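An evening with the tidy-up robot at Prorkby

The open day at the Prorkby workshop began at 5 in the afternoon on a Wednesday, and by then people were already waiting on the stairs. Sandamali Wickramasinghe met me at the door. She leads the small team behind Jiten, a program that teaches a robot to put household things back in their places, and she had 70 visitors on her list.

"Most of them expect to see an arm moving," she told me. "They will see one later. First I show them the practice rooms, because the work is mostly done there."

The practice rooms exist only in the computer. Each one is built with different furniture and different things left lying, and the program must decide what to pick up first and how to hold it. On the evening of my visit there were 1000 of them ready, and the visitors could ask for any number they liked. A boy asked for 176, which is the number of his bus.

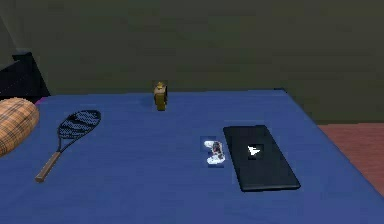 Wickramasinghe came to this work from a furniture company in Stistov, where she planned storage for small flats. I asked her if this helps her now. "Every day," she said. "I know how people leave their things. They do not put them in a line for you." She is especially fond of the rooms with sports equipment. A racket, she explained, is long and thin at one end and full of holes at the other, so the program has to choose the handle. A black tablet lying flat on a blue cloth is a different trouble. "There is nothing to take hold of. You must find the edge, and the cloth is soft, so the edge moves."

Her colleague Győző Juhász, who makes the objects, was more worried about the cushions. "I can draw the checks on it in one morning," he said. "But how it gives when you press it - for this I needed the whole of February."

Among the guests was Gizella Katona, a retired nurse. She wanted to know if such a robot could one day help her brother, who cannot bend down. Wickramasinghe did not promise anything. She answered that the real arm is still slow and that she would not leave it alone with a glass.

The arm was shown after the tea, in the back room which the team calls Pintér. I stayed there until they switched off the lights.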